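Robotics Textbooks | Manipulation
Reading time: 2 min

Chapter 12
Comparing Hands and Grippers

Mio Kikuchi and Lourenço Baptista

A gripper is often chosen from its data sheet, where we read the force, the stroke and the weight. These values are useful, but they say little about a slim object which lies on a hard surface. In this chapter we compare end effectors by the tasks they must do in a home. The bathroom counter is our first workplace, with a toothbrush and small tubes as the test objects.

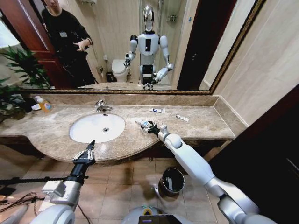

12.1 What Should Be Compared

Before any trial, write down the object, its starting pose and the grasp you expect. Keep the same controller and the same arm speed for each hand. In the Rimine trials, we made 137 grasps with each end effector, and we recorded also the grasps that failed. A failed grasp shows where the fingers touched first, and this information will be needed in Section 12.2.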